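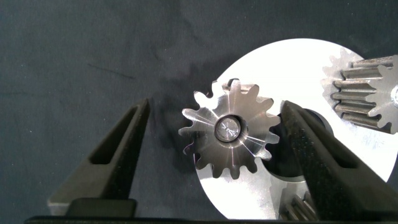 A reader wrote in after the cooler article to say that his new desktop hits 100 degrees within a few seconds of starting a render, that he has already remounted the cooler twice, and that he would like to know what to try before he spends more money on a bigger one.

My answer was to leave the cooler alone and look at the power limit. Several people have asked for the steps since then, so I have written them up for anyone with a recent desktop processor and a motherboard that lets you change the limits. You don't need to know anything about overclocking. It takes an evening, and most of that is waiting for test runs to finish.

Why the default is so high

Modern desktop chips don't run at one fixed speed. They raise the clock until they run into something: a temperature ceiling, a current limit, a power limit, or the top frequency set for that number of active cores. On a stock system you would expect the power limit to be the first thing the chip runs into under a heavy load. On many retail boards it isn't, since the board maker has raised it or removed it to look better in reviews.

My own machine uses a Lavau board with an Aoki tower cooler. Out of the box the board allowed 240 watts with no time limit. The cooler can't move that much heat, so the chip ran up to its temperature ceiling and stayed there, with the fans at full speed. Performance was fine. The noise was awful and the room got warm.

The last few steps of clock speed cost far more power than they are worth. Voltage has to go up along with frequency, and power climbs much faster than either. Lower the limit and the chip gives up those expensive last steps first.

What you need

A monitoring program that shows package power, core temperature and core clock, and that can write a log file.

A test that loads all cores for several minutes and gives you a score or a time. I use the long scene in the Bidivwood render test. Any renderer, video encoder or big compile will do if it's a job you can repeat.

Pencil and paper, or a spreadsheet. You will have a column of results before you are done and they all look alike the next morning.

Step one: get a baseline

Load the default settings in the firmware setup and save them. If you had a memory profile turned on, turn it back on now and leave it alone for the rest of the exercise. Memory speed affects some tests quite a bit and you don't want it changing halfway through.

Start the system and let it sit at the desktop for a few minutes. Close the browser, the chat programs and anything that syncs files. Start the log, then run your test three times in a row without a break. The first run often scores higher than the others while the cooler and the air in the case are still warming up. Throw it out and average the other two.

Write down the score, the average package power, the highest temperature and the average clock. Also write down whether the monitoring program reported thermal throttling. Most of them have a yes/no line for it somewhere near the bottom of the list.

If the chip never gets near its ceiling and you are happy with the noise, you can stop reading. Your board is already set sensibly or your cooler is big enough.

Step two: find the settings

Restart and go into the firmware setup. On the Lavau board the settings are under the advanced CPU menu, in a submenu for power management. Other makers hide them under the overclocking page. If you can't find them, look in the manual under "power limit" or "package power".

On Intel systems there are usually two limits and a time. The long-term limit, often called PL1, is what the chip may draw all day. The short-term limit, PL2, is what it may draw for a burst. The time value, tau, controls how long the burst can last. AMD systems use different names. The one you want is PPT, which is the total power going to the socket, and there are separate current limits called TDC and EDC next to it. Leave the current limits alone for now.

Some boards also have a single switch for the whole group, with names like "enhanced" or "unlimited". Turn it off or set it to manual first. On mine, the numbers I typed in were ignored until I had done so, and I lost a full set of runs before I noticed that package power hadn't moved.

Step three: pick a first number

Start well below what you measured in the baseline. About half is a good place to begin, and it's a bigger cut than most people would dare to make. You can always come back up.

Set both limits to the same value on an Intel board. It makes the results much easier to read, as there is no burst at the beginning to muddy the average. You can bring the burst back at the end if you want it. On AMD, set PPT and leave the rest on auto.

Save, restart, and check the setting before you run anything. Start the test, watch package power for a few seconds, and make sure it settles at or just under your number. If it doesn't, go back to step two.
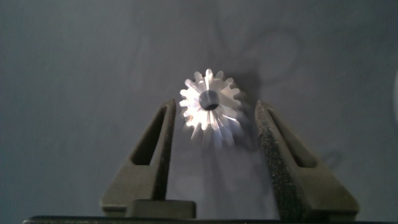
Then run the same set of three, throw out the first, and write down the same values as before. Keep the room conditions close to what they were for the baseline. If you ran the baseline with the window open and the heat off, do it that way again.

Step four: work your way up or down

Compare the score with the baseline. If the loss is larger than you can live with, raise the limit in even steps and repeat. If you can hardly tell the difference, go lower. Four or five settings are enough to see the shape of the curve, and on every chip I have tried it is the same shape: nearly flat at the top, then a bend, then a steep drop. You want to be a little above the bend.

My bend came earlier than I expected. I ended up at 122 watts, which is an odd number only because of the step size I had picked. Compared with the board's default, the render score fell by 13 percent. The fans went from something I could hear in the next room to something I have to listen for. Single-core work didn't change at all that I could measure, which makes sense, as one busy core doesn't come close to the limit.

Your numbers will be different. A chip with fewer cores bends at a lower wattage, and two samples of the same model can differ more than you would think. Don't copy mine.

Step five: decide about the burst

If your heavy jobs are short – exporting one photo, compiling a few changed files, opening a large project – you may want to let the chip go past the long-term limit for a short time. Put the short-term limit back up to a value your cooler can absorb for that long and leave tau on auto. If your heavy jobs run for an hour, the burst gives you almost nothing and you can leave the two limits equal. I left mine equal. I didn't like hearing the fans ramp up every time I opened a project file.

Step six: redo the fan curve

A lot of people skip this one and then wonder why the machine is still loud. The fan curve that came with the board was drawn for a chip running at its ceiling. Now that yours isn't, you can flatten it. Note the temperature your chip settles at in the test, and set the curve so that the fans reach a moderate speed there and only go higher above it. Add a delay of a few seconds if the board offers one, so short spikes don't make the fans jump.

Run the test one more time with the new curve. The temperature will come up some. As long as it levels off with room to spare, leave it.

Things that can go wrong

The setting doesn't survive an update. Firmware updates usually reset everything to defaults, and the power limits go with it. Take a photo of the screen or save a profile, and check again after each update. Saved profiles don't always load on a newer version.

The score drops far more than the power does. Check the clock in the log. If it sits at a very low value, you have probably hit a current limit as well, or the limit you typed is being read in another unit. One older board I worked on wanted milliwatts and didn't say so on the screen.

A vendor utility is fighting you. If the limit changes after the operating system has loaded, look for a tuning program from the board maker with a performance mode in it. Uninstall it or set it to do nothing. On laptops the same job is done by a power profile, and there is often no way around it.

The temperature is still at the ceiling. At half the power a decent cooler should have no trouble. If it does, that is the time to take it off and look at the paste, the mounting pressure and whether the plastic film is still on the base.

What about undervolting

Undervolting goes after the same waste from the other side, by lowering the voltage at each clock speed. The gains can be larger, and you keep more of the performance. It also takes much longer to test, since a system with too little voltage can run for days before it crashes, and it may produce bad results before it does. A power limit carries no such risk. The chip stays on the maker's own voltage curve and simply spends its time on a lower part of it.

I would do the power limit first and use the machine that way for a few weeks. If you still want more after that, start the undervolt from there, in small steps, with a backup of anything you care about. The settings are in the same menu on the Lavau board, one page down.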